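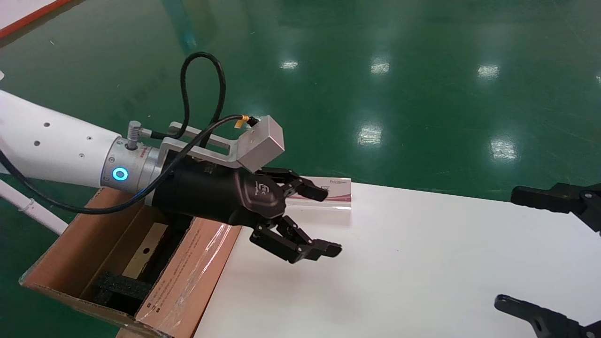

What's the right short form for our county on envelopes?

posted by cumcombe_gal
Hi all! I moved to Cumcombe in April and I've got 49 invitations to address. My neighbor writes "Cumc." and the library card says "CMB" — which one do I put on the mail? I don't want them all bouncing back to me.

Lovow
Neither, I'd say. I sorted mail for 14 years and we only cared about the town, the two-letter state and the ZIP. Leave the county off completely. "Cumc." is an old newspaper habit, I still see it in my grandmother's clippings (she kept everything). CMB is just something the county offices use on their own paperwork.

grutex30
i always put CMB and my stuff gets there fine

Magalhães
Agree with Lovow. If you want it for looks, spell it out on the return address, it's only eight letters! I did that on my wedding ones and they all arrived.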